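Spring Football Player Grades: Your Questions

By Samina Usmani
Updated August
6 min read

Every week during the season my inbox fills up with the same questions about player grades, usually from people who are mad about one. I've covered the Drukgate Rams for 15 seasons and I have never fully trusted a number with a decimal point in it. Keep that in mind as you read.

What is a player grade, anyway?

A person watches the game film and scores each player on each snap. Those scores get added up, adjusted, and turned into a number between zero and 100. In our league the two outfits doing this are Ellow and Revton. Ellow sells its grades to fans by subscription. Revton sells mostly to teams, though its numbers leak out by Tuesday most weeks.

Who does the grading?

Neither company will say much. Ellow told me its graders are "trained analysts." I asked how long the training takes and got a link to the sign-up page. Revton says each game is graded twice, by different people, and that a third person settles disagreements. I'd like to know how often that third person is needed. I've asked three times.

Can they tell what a player was supposed to do?

Sometimes. If a tackle gets beaten straight up by the man across from him, any of us can see that. But if a linebacker comes free through the middle, was it the center's fault, the guard's, or the running back's? It depends on the call at the line, and the grader didn't hear the call. Rafia Bangash, who coached the Drukgate line for six years before moving to radio, told me she used to compare the Ellow grades with her own on Monday mornings. She agreed with them on pass blocking most of the time. On the run game, she said, "they might as well have been watching the other team."

How big a sample do you need?

Bigger than people use. The Rams' starting left guard played 826 snaps last season, and I'm willing to listen to a grade built on that. His backup played 16. That didn't stop a pretty popular podcast from spending a whole segment on how the backup was the better player, because his grade was four points higher. One good block on a screen pass will do that for you.

Do preseason grades mean anything?

Very little, in my view. Look at who was on the other side. A third-string lineman facing a third-string rusher who'll be selling trucks in two weeks can post a lovely grade. Teams also run a handful of basic plays in August and keep the rest hidden. I do pay some attention when a veteran grades badly against backups. That's a fair warning sign, though I've been wrong there too.

Why do Ellow and Revton disagree about the same player?

They start from different places. Ellow begins every snap at zero and moves up or down. Revton begins with what it says an average player would have done. Revton also adjusts for the opponent, and won't publish how. Last season the two companies had the Rams' center 31st and fourth at his position. Same games, same film. When I see somebody quote one of these ranks, I go look up the other one.

My team just signed a guy with a great grade. Should I be excited?

Ask why he was available. Teams have film, doctors, and their own coaches' notes, and if all that says let him walk, a nice number on a website shouldn't outweigh it. Maybe his old team was out of cap room. Maybe his knee is shot. It's also worth checking the scheme. A guard who looks great in a zone system may look lost when you ask him to pull on every third play.

Do agents use these numbers?

Constantly, when they're good. I've never had an agent send me a bad one.

Do teams take them seriously?

They say they don't, and then they buy them. 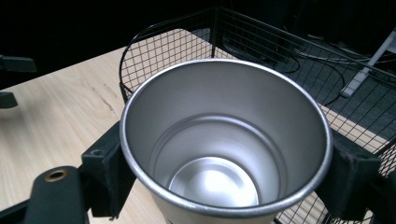
A front office person once showed me the Rams' free agency packet for linemen. It ran 181 pages, and the outside grades were in there, near the back, after the medical section. I couldn't tell you how much weight they carried. My guess is they get used to back up a decision that's already been made, and ignored when they don't.

What about the Mughal Index?

The Mughal Index takes the Ellow and Revton grades and averages them, with a small bonus for games started. I don't see the point. If two people give you different directions to the stadium, splitting the difference puts you in a parking lot someplace. The bonus for starts is odd too, as it rewards a player for his coach's opinion of him.

So what should I look at?

Snap counts are boring and hard to argue with. Coaches play the people they trust. Penalties are worth a look, especially holding, and so is whether a player stays on the field on third and long. If you have the patience, pick one lineman on Sunday and watch only him for a full quarter. You'll miss some touchdowns.

Do you ever quote grades in your own stories?

Yes, and I've gotten letters about it. When I do, I give the company's name and the number of snaps. If I left either one out, write in and I'll fix it.

Will you print my rebuttal?

Keep it under a page and I'll read it. Charts are fine if you label both axes.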